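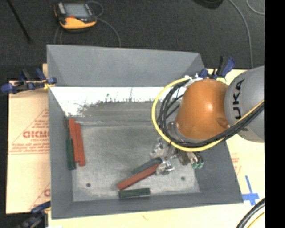 Page last changed: July

Skideo bin-picking cell: frequently asked questions

Skideo is a bar-sorting cell put together in the shared workshop at Narwood. These are the questions that come up most at the bench and by mail. Build files and the parts list are on the downloads page.

Which arm does it use?

A used KUKA. Any six-axis arm with enough reach to clear the bin rim will do, but the path files are written for ours and will need new base and tool frames.

Why are the bin walls sloped?

With vertical walls, a bar that comes to rest against the side leaves no room for a finger behind it. The slope gives the gripper a way in. Bars still end up leaning on the wall now and then, and those picks are the slowest.

What is the bin made of?

Wood, painted gray. The speckled floor is a separate color from the walls, which makes the floor plane easier to mask in software.

What do I use for bars?

Anything rectangular that the fingers can close on. We use two colors, reddish-orange and dark green. Both separate well from gray under the workshop lights. Avoid gloss finishes.

How many picks has it run?

The longest unattended log is 933 attempts. Of those, 128 were retries after a missed grasp. The log is in the archive under Erno, the name of the control program.

Does the bin have to be clamped?

Yes. Ours is held with blue bar clamps over the rim. Double-sided tape was tried first and let go after 367 picks. Put the clamp bodies outside the path of the elbow and add them to the collision model. A clamp moved by hand and not updated in the model is the most common cause of a stop.

What is the blue tape cross on the table for?

It is a coarse reference. Jog the tool tip to the cross at startup and compare the reading with the stored value. If they differ by more than 2 mm, redo the base calibration before running anything.

How should the cables be routed?

Leave a wide loop at the joint and check it at both ends of travel with the program at low speed. A short loop pulls on the connector. A long one drags across the bin and shows up in the depth image as a bar.

Can it pick bars that touch each other?

Usually. Erno takes the highest free end first and works down. Two bars lying flat side by side are harder, and it may push one with a closed finger before trying again. Set nudge = 0 to turn this off.

Which version of Erno do I need?

Build 415 or later. Earlier builds read the wall angle from a fixed table and ignore the config file.

Is Kekana the same project?

No. Kekana is the conveyor version and has its own page. The gripper mount is shared, the software is not.

Can I see it run?

Sunday, during open bench hours. Stay behind the floor line while the arm is powered.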